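Why Do Things Get Scratched?

Have you ever looked closely at your lunch box at the end of the school year? In September it was shiny all over, and now it has lines and dull patches and maybe a corner where the color has come right off. You probably don't remember doing any of that, and I'll bet you were careful with it, too!

A scratch happens when something hard is dragged across something softer. The hard thing digs in and pushes a tiny bit of the softer thing out of the way, a bit like your finger going through cold butter. Your fingernail can scratch a candle, but it can't scratch a window – glass is much too hard for it.

Scientists even have a way to put rocks in order by scratching them. It's called the Mohs scale. Talc, the softest, is number one, and diamond sits all the way up at ten. Your fingernail comes in a little above 2, so you really can scratch talc with it.

Sand is one of the sneakiest scratchers. A lot of it is made of quartz, which scores seven, and that is harder than most of the things in your house. So when you wipe a dusty table, little grains may be rubbing along under the cloth.
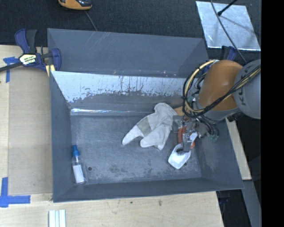

Paint has a hard life as well. It's only a thin coat sitting on top of something else, and every bump and rub takes a little away. Once there is one small chip, the edges around it can lift and flake, and the chip grows. Grown-ups call all of this "wear," and they use the same word for the heels of your shoes and the steps of an old staircase.

Want to try it yourself? Find an old candle stub, a penny and a piece of chalk, and ask a grown-up if it's all right to scratch them. Try each one on the others and write down which leaves a mark on which. Keep the penny away from the good table, please!

Written by Jonalyn Barredo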